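Flag footy receiver keeps dropping over-the-shoulder balls – drills?
Posted in Football > Flag & Touch > Coaching
21/11/2020

Gutix_Wideout
Hi all. I coach a small mixed flag side, the Jerbridge Under 14s, first year doing it. Gridiron rules not touch. We've got one receiver who is quick, easily the quickest on the team, runs a lovely straight route and gets behind everyone. Then the ball comes down over her shoulder and she either claps at it or it goes straight through her arms. Anything thrown at her chest she catches all day. So it's not hands as such.

Tried so far:
– more deep balls at training (worse if anything, she's getting nervy)
– smaller ball, no differnce
– told her to look it in. Everybody tells her to look it in. I don't think that's helping

We train on the bottom oval, one hour, and I've got the field to share with another group so can't do heaps of full length stuff. Six games left. Any drills that work in a small space? Also is it worth changing the route so she's catching it side on, or is that giving up too early. She wants the deep ball, all of them do.

Our QB has a decent arm but a bit flat. Might be part of it.
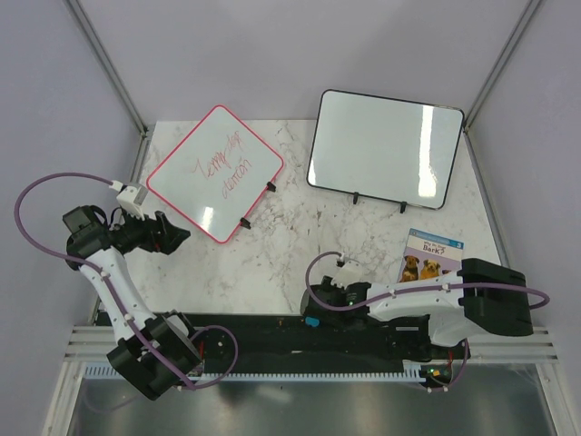 Two arms over the marble-look table

Also don't have much gear. Cones, belts, footballs, one hoop someone left behind. Cheers in advance for any help.

Tan336
Flat ball is most of your problem I reckon. A flat deep ball gets there before she's had time to find it. Get the QB throwing over something. We used to stand a tall kid with his arms up ten steps in front of the thrower and it had to clear him. Sounds silly, worked in a couple of weeks.

For the receiver, forget running for now. What I do:

Start her on her knees, back to you. Toss it underarm over her shoulder so it drops in front of her. Pinkies together, palms up, elbows in close. Do ten left side, ten right side. She'll be much better on one side, everyone is, do more on the bad one.

Then standing. Same toss, she tips her head back and finds it late. Then walking away from you. Then a jog. You can do the lot in a space the size of a cricket pitch, so sharing the oval is no drama.

Don't go up a step until she's stopped clapping at it. The clapping is her hands coming from either side at the last second. If the pinkies are already touching she can't do it.

Other thing – watch her arms when she runs. A lot of quick kids stick their arms out way too early, run with them out in front for ages, slow down, then the ball lands behind them. Arms pump till the ball is nearly there. Late hands. I say "late hands" so often my own team says it back to me in a stupid voice.

And yeah stop telling her to look it in. She's looking. On a deep ball she has to turn her head and pick it up first, which is a different skill altogether. Call "ball" when it leaves the QB's hand and let her get used to turning on the call, then drop the call after a few weeks.

Wouldn't scrap the route. But throw in a corner route as well so there's a choice, the catch is easier because she's coming across the ball and can see it the whole way. One deep shot a half, no more, and tell her beforehand it doesnt matter if she drops it.

movora_261
what position is she lined up in? if shes outside on the sideline the sun could be in it too, our oval is shocking for that late in the day. swap ends at training and see

Gutix_Wideout
Right hand side mostly. Hadn't thought about the sun, will check, we do always throw the same way because of the other group. Tan that is gold, thank you, going to do the knees one next session with everybody so she's not singled out. Do you do the QB over-the-tall-kid thing with flags on or just as a warm up?

Tan336
Warm up. Five minutes while the rest are putting belts on. Bring the tall kid in closer if the QB starts lobbing it to the moon, you want it dropping in over the shoulder, not hanging up there for the safety to run under.

Doing it with everyone is a good call. You'll find at least one other kid who can't do it and has just never been thrown one.

bootsnbelts331
Gloves. Got my son a cheap pair and he stopped dropping them. Check your comp allows it first, ours didn't until April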